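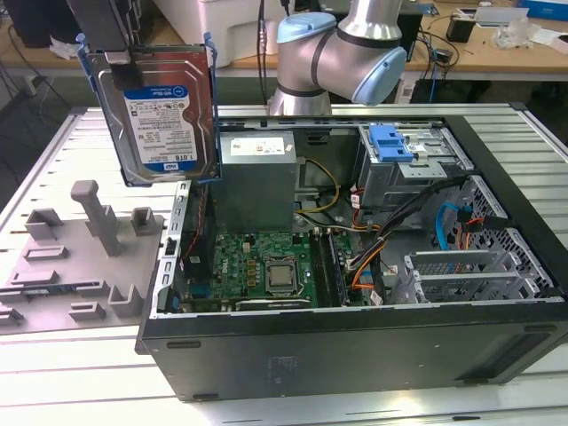 *Fig. 1. Desktop tower on its side, panel off, with a 1 TB WD Blue drive in its caddy above it.*

## Unit 4: Taking stock of an old desktop

Notes by Genowefa Jasińska, revised 3 May 2024

The Hasik workbook says a desktop can be stripped and sorted in 35 minutes. I doubt it. The author seems to have timed someone who already knew where every latch was. Plan on a full session and leave the clock alone.

**Lay the case down first.** With the tower on its side the motherboard faces up and you can see what you're dealing with. In Fig. 1 the power supply is the silver box with the white label, and the Dell logo is printed on the green board itself. A logo on a board tells you less than people think. It doesn't say what memory is fitted or whether anything still works.

**Drives.** The one in Fig. 1 is a 3.5-inch disk in a metal caddy with a blue plastic rail. Keep drive and caddy together until both are logged. Tenov sells a "universal" caddy, and I have yet to meet a case it was universal for.

Write down the capacity from the label, then check it in software. Do not write "good" on the tag. A clean label proves nothing, and neither does a drive that spins up.

**Cables.** Textbooks show them neatly tied. Look at the bundle of black, orange and red in the figure and adjust your expectations. Pull on the connector – never on the wire – and note which lead went where before you move on.

**Reuse or scrap?** The Trerkdale handout claims 40 percent of office desktops are worth rebuilding. No source is given, and "worth" isn't defined. We'll come back to this in October with the Tautahi pricing sheet, which has problems of its own.

For next time: bring your parts log, including the entries you aren't sure of. Mark those with a question mark and leave them that way.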